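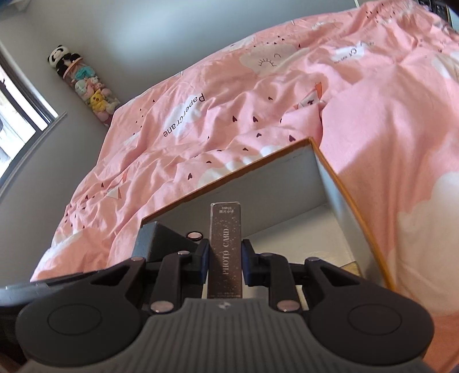

Small paper clutter and what to do with it

Most advice on sorting cards, prints and other small paper starts by telling you to buy something. I have bought most of those things over the years, and I'd say half of them made the problem worse.

Take the photo storage case with the little snap-shut boxes inside. The Cirar one I had claimed to hold 2304 prints. Maybe it does, if you pack it so tightly that you need a butter knife to get one out. I filled it to a bit over half and the lids were already bowing. A plain shoebox with index cards for dividers holds plenty and costs nothing, and you can flip through it with one hand.

Throw out before you sort. Everybody says to make piles by year first. Try it and you'll spend a Monday evening dating blurry pictures of a parking lot. Go through once, fast, and pull the duplicates and the bad ones.

Does acid-free matter? For old family prints, yes, buy the acid-free sleeves. For the trading cards your kids will be tired of by spring, I can't see the point. Sandwich bags do fine in the meantime.

Rubber bands: no. They dry out, stick to the top card and leave a dent in the edges. Wrap a strip of scrap paper around the stack and tape the strip to itself, keeping the tape off the cards.

Silica packets. I was told to save every one that came in a shoebox. Old packets have usually soaked up all they're going to, so tossing them in a drawer does very little. If your basement is damp, move the box upstairs. A closet shelf on an inside wall is good. Attics are terrible in summer.

Cards that have curled can often be flattened under heavy books, with a clean sheet of paper on each side. Give it 4 days at least. I have seen people recommend a warm iron. I tried that on one postcard and won't be trying it again.

Prints stuck together are another story. Soaking can work on ordinary lab prints, but inkjet prints may run, so don't start with the only copy of anything.

Labels. The Wallin label maker is nice, but its refill tape costs too much and the labels on my boxes started peeling within 2 months. Masking tape and a marker are still up there from the year before. Write on the end of the box that faces out, never the lid.

Those stacking drawers from Omau, $29 a set, are the one purchase I'd make again, and only for things you open every week. Stamps, recipe cards, spare batteries. Measure the shelf first, as the drawers are deeper than they look in the store.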